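Unit 6. Setting Up and Maintaining a Bench Manipulation Cell

Course notes, Robot Cell Maintenance. Prepared by Tadeusz Grabowska. Read sections 6.1 to 6.4 before the lab. Section 6.7 is needed for the written report.

6.1 Scope

Unit 5 dealt with the controller cabinet and the emergency stop chain. This unit covers the work side of the cell: the table, the gripper, the fixed camera, the shelf fixture and the loose props. The reference machine is the Premik bench cell. It has one arm, a two-finger gripper and a fixed camera, and it runs shelf tasks in which the arm approaches a small upright fixture, places or removes an item, and withdraws.

Most faults reported on this cell are not arm faults. They come from a fixture that has moved, a finger that has been refitted at a slight angle, or a camera that somebody leaned on. The arm repeats its path correctly and arrives at the wrong place. The procedures below are arranged so that these causes are ruled out first, before anyone opens the controller.

6.2 Frames and terms

Four coordinate frames are used in these notes.

Base frame. Fixed to the arm pedestal. Set at installation and not changed by students.

Table frame. Origin at the near left corner of the table as seen from the operator's side, z up. Recorded in the cell file.

Fixture frame. One for each shelf. Origin at the midpoint of the bottom bar, x along the bar, z up through the opening.

Tool frame. Origin midway between the fingertips with the gripper closed, z along the approach direction.

A taught point is stored in the fixture frame. If a shelf is moved and its fixture frame is measured again, the points stay valid. If a shelf is moved and the frame is not measured again, every point on that shelf is wrong by the same amount. A uniform error across all points is therefore the signature of a fixture problem. An error that grows toward one side points to rotation, either of the fixture or of the tool.

6.3 Preparing the table

Put the cell in manual mode and turn the key to reduced speed. Hang the key tag on the hook.

Clear the working area of tools, screws and packaging. Wipe the surface with a dry cloth. Grit under a bottom bar tilts the whole fixture, and the tilt is multiplied by the height of the frame. On a fixture 400 mm tall with a foot 200 mm deep, a 1 mm chip under the front of the foot moves the top by 2 mm.

Check the table for level in both directions. Adjust the feet if the bubble leaves the center marks. After any adjustment, the table frame has to be measured again before the fixture frames. Doing it in the other order wastes the second measurement.

Route loose cables away from the swept volume of the arm. A cable that is clear at the home position may not be clear at full reach, so jog the arm through its outermost positions at reduced speed and watch the cable at each one.

6.4 Mounting the shelf fixture

The fixture is a rectangular frame with a crossbar in its upper part. The crossbar carries the bolts and the label. The label is used by the operator to match the fixture to its entry in the cell file, so it must be readable from the camera side.

Procedure:

1. Compare the label on the fixture with the entry in the cell file. If they disagree, stop and ask. Do not edit the file to match.
2. Set the fixture upright on the table with the bottom bar in full contact.
3. Check the side posts with a small square, first across the face and then from the side.
4. Tighten the crossbar bolts in turn, half a turn at a time. Tightening one side fully before the other pulls the bar out of square.
5. Press lightly on the top of each post. There should be no rocking.
6. Measure the fixture frame by touching off at three points: both ends of the bottom bar and one point high on the left post.
7. Save under a new revision. Keep the previous revision until the verification run in 6.6 has passed.

The touch-off pin is stored in the drawer under the bench. It is ground to length. A dropped pin goes in the scrap tray even if it looks straight. 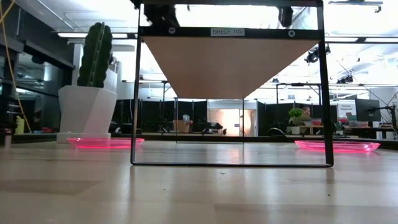
Once the frame has been saved, the approach path can be checked. Approach from above is the default for this type of fixture. The gripper descends with its fingers open, and the finger spread has to leave clearance to whatever part of the crossbar lies between or beside them. Step the path at reduced speed and stop at each taught point. Look at the clearance from two directions. A path that looks clear from the front can still be touching from the side, and the fixed camera gives only one of these views.

If the clearance on the two sides is unequal, do not correct it by nudging the fixture. Find out whether the fixture frame or the tool frame is in error. The quick test is to rotate the tool by half a turn about its approach axis and return to the same point. If the larger gap changes sides relative to the fixture, the tool frame is off center. If it stays on the same side, the fixture frame is the one to measure again.

6.5 Gripper fingers

Fingers are wear parts. The cell log counts closing cycles, and the fingers are inspected at each service and whenever a grasp has slipped twice in one session.

Remove the fingers one at a time. Mark the inner face with a pencil before removal if no mark is present. Clean the mounting face and the screw holes. Look for rounding at the tips, glazing on the pads, and cracks at the root, where the bending load is greatest. A pad with glazing can be cleaned and returned to service. A cracked finger cannot.

On refitting, seat the finger against its shoulder before tightening the screws. Close the gripper on a strip of thin paper and pull the strip sideways. The drag should be even along the length of the pad. If the paper is held at the tip and free at the root, the finger is not seated.

After a finger change, repeat the tool frame calibration even if the new part has the same number as the old one. The Godusar and Nederum fingers held in stores share a hole pattern but differ in length. Fitting one of each is possible and has been done.

6.6 Fixed camera and verification run

The camera is mounted to the bench structure and is not part of the arm. Its position relative to the table frame is held in the calibration file. Any contact with the camera or its bracket makes that file suspect.

Check in this order: bracket screws, lens lock ring, image sharpness at the fixture, then the reprojection test. The test moves the arm through 60 poses and compares the observed tool position with the computed one. Leave the room lighting as it will be during operation. Bright overhead light reflects from a smooth tabletop and can hide a marker at low viewing angles. Clear and translucent items in the work area also need attention, since the detector may find their edges in one pose and lose them in the next. If a translucent prop is part of the task, verify it at several positions on the table before accepting the setup.

Background matters less than students expect. Objects behind the fixture seen through the open part of the frame do no harm as long as the detector region has been drawn to the fixture. Draw the region again after the fixture has been moved.

Verification run:

1. Home the arm. Confirm that the gripper opens and closes fully.
2. Run the shelf path at reduced speed with no item in the gripper.
3. Repeat with the test item. Stop at the release point and check the clearance.
4. Run ten cycles in automatic with the guard closed.
5. Touch off again at one post and compare with the saved value.

Step 5 is the one most often skipped. It shows whether the fixture has shifted under repeated contact. If the difference exceeds the limit printed in the cell file, return to 6.4 step 2.

6.7 Fault table

Symptom: all points off by the same amount. Likely cause: fixture moved, frame not measured. Action: 6.4 step 6.

Symptom: points correct low on the frame, off near the crossbar. Likely cause: fixture tilted. Action: clean under the bottom bar, check the posts with a square.

Symptom: error reverses when the tool is rotated by half a turn. Likely cause: tool frame. Action: reseat the fingers, calibrate.

Symptom: arm position good, detected position wrong. Likely cause: camera bracket or lens ring. Action: 6.6, reprojection test.

Symptom: item slips during withdrawal only. Likely cause: glazed pad or item touching the crossbar. Action: clean the pad, step the path and look from the side.

Symptom: alarm 1399 on closing. In the cell file this code is assigned to a grip closure timeout. Check the air or drive supply first, then look for an obstruction between the fingers.

6.8 Lab record

Hand in one record per pair. It should give the fixture label as read, the revision saved, the three touch-off values, the result of the half-turn test, the reprojection result and the final touch-off difference. State which finger set was fitted. Corrections are made with a single line through the old value and initials beside it.

Pairs that find a fault during the lab should write up the order in which they checked things, including the checks that found nothing. The report question for this unit will use the fault table with one row removed.

Reading for Unit 7: the Kiều cell manual, chapter on guard switches, up to the wiring diagram.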